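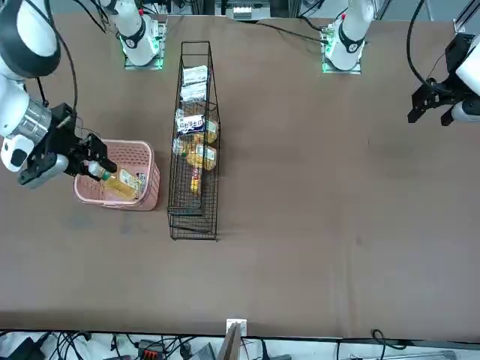 Baveo Returns and Exchanges: Frequently Asked Questions
Last updated 28 October 2025

How long do I have to return an item?
Unopened items can be returned within 70 days of delivery. The period starts on the delivery date shown in your account, not the order date.

Can I return an opened bottle or packet?
Only if the contents are faulty or the wrong item was sent. Opened food and personal care items are otherwise excluded.

How do I start a return?
Sign in, open Orders, and select Return Item. The system issues a return number and a label. Write the number on the outside of the parcel. Parcels without a number are held for 3 days and then sent back.

Which carrier do you use?
Verkex for standard parcels. Orders placed through a Bivico store account go back through the Bivico counter where they were collected.

What does a return cost?
Faulty or incorrect items are free to return. For all other returns, a label fee is deducted from the refund. The fee is shown before you confirm.

Can I return part of a multipack?
No. Multipacks are recorded under a single stock code and must come back complete, with the outer wrap intact.

My bottle leaked in transit. Do I need to send it back?
No. Do not mail leaking containers. Upload one photo of the item and one of the carton under Report Damage. Claims are reviewed by Mei-kuen Poon's team.

Why does my refund differ from the price I paid?
Discounts that depend on order size are recalculated on the items you keep. Shipping is refunded only when the full order is returned - gift wrap is never refunded.

Does this page apply to trade accounts?
No. Trade returns follow Form 448, available from Ya-wen Chuang in Accounts.

Where do I send a return without a label?
Baveo Returns, Unit 106, Chiu Trade Park. Use a tracked service and keep the receipt until the refund has posted.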